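Darnudley List | Archive | By thread | By author | Subscribe | Help

Subject: Re: [practice] Bedding rules, draft two: comments please
From: Indira Pillai
To: practice list

Tshepo, thanks for this, and for getting it out before the end of May, as threatened. Comments between your paragraphs. I have left the bits I agree with alone, so please read the silences as applause.

Tshepo Tshabalala wrote:

> Clause 4. The robot shall not pull on any sheet, cover or duvet
> unless the operator has confirmed that the bed is unoccupied.

Fine as far as it goes. My trouble is with "confirmed". At Wanigasekara we had the same word in our house rules and it came to mean a tick on a tablet, made from the doorway, by somebody holding a coffee. I would like "has looked at the whole bed, from both sides, within the last minute". It's clumsy, but nobody can do it from the corridor.

I'd also add pillows. A person under a thick duvet can be remarkably flat.

> Clause 5. Grip force on fabric shall be set to the lowest value
> that holds the fabric.

Yes, but which fabric, held how? A duvet pinched up in a fold behaves nothing like a thin sheet held by one corner. We wrote one number into our settings for "bedding" and spent a fortnight finding out that bedding is several things. Could the clause ask for a value per item, written down, with the name of whoever set it? People are more careful with a number that has their name next to it.

> Clause 6. Where a sheet is raised in front of the head camera, the
> robot shall be treated as having no view of the area beyond it.

This is the best clause in the draft and I would move it to the front. I know Flinora will object that a thin sheet lets light through and you can often make out the shape of somebody behind it. So you can. You can make out the shape of a coat stand as well. A shadow on cloth tells you that something is between the cloth and a lamp or a window, and very little about how far off it is. I don't want an operator judging hand clearance from a shadow puppet show.

Suggested wording: "A shadow or outline seen through fabric shall not be used to judge distance." Then leave it there. If we start listing exceptions for very thin sheets we'll be at it until Christmas.

> Clause 7. While clause 6 applies, arm speed shall be reduced and a
> second person shall stand where they can see both sides.

I'd split this in two. Speed is a setting and can be checked afterwards. The second person is a human being and can't, and will wander off to look at their phone unless the rule says what they are there for. Give them the stop button. Put it in their hand, in the rule, in those words. We had 23 sessions last quarter in which a second person was recorded as present, and in 2 of them I could find out who it was.

> Clause 8. Loose cables on the arms shall be secured before any
> work with fabric.

"Secured" is another doorway word. Everyone thinks their cables are secured. I've seen lovely tidy looms at head height and a great hanging loop at the elbow, exactly where a hem will find it. May I propose a test: draw a sheet slowly over each arm by hand, with the power off, from shoulder to fingertip and back. If it snags, you're not done. It takes 3 minutes and costs one sheet.

And please say what happens with loops that have to be there for the joint to move. Idik fit a soft cover over theirs, and it works well enough until the cover itself starts to catch. I would allow slack where the joint needs it but ask for it to be on the side away from the cloth.

> Clause 9. The floor under and around the work shall be clear.

Clear of what? A paper label is nothing to me in shoes and may be something to a foot that isn't expecting it. I would say "clear of anything not fixed down, paper included". I realise this makes me sound like my aunt.

Some views of bedding work, for those on the list who have only met it as clause numbers: 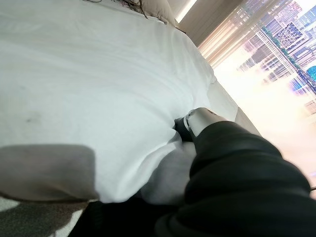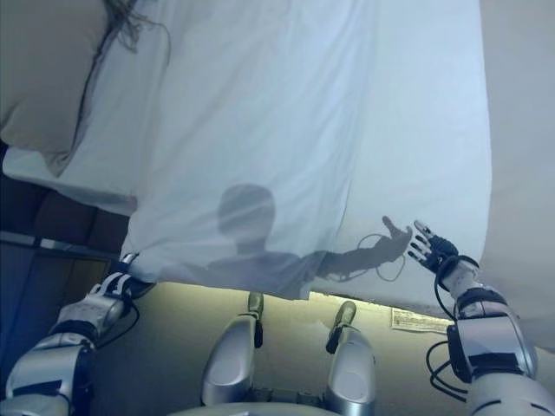
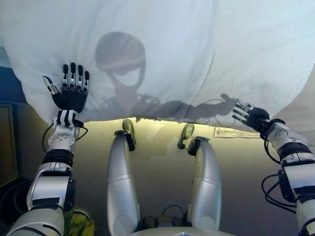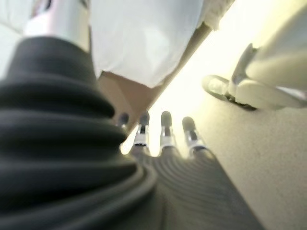

One more thing, which isn't in the draft at all and I think should be. We have rules for taking hold and rules for moving but none for letting go. If the stop is pressed while both hands have hold of a sheet, what should the hands do? Ours used to stay shut, on the grounds that staying put is always safe. With a box I'd agree. With a sheet that somebody has just walked into, I would sooner it fell on the floor. But a hand that opens by itself on every stop is no good either if the next job is a full tray, so it has to depend on the task and be decided beforehand.

My attempt, for you to improve:

Clause 10. For each task, the operator shall write down before starting whether the hands open or stay closed on a stop. For sheets and covers the hands shall open, unless there is a written reason for them to stay closed.

I'm aware "a written reason" will produce some creative writing. I'll read it all with interest.

On the numbering, could we go back to plain numbers in draft three? The 6(b)(ii) business in the annex has already led to one person here obeying the wrong half of it for a week — cheerfully, and with great care.

I can take clauses 6 and 7 and send you clean text if you'd like them off your desk. The annex I'm leaving to you, with my sympathy.

Indira

Contact the list owner | Copyright remains with the authors of messages | Back to top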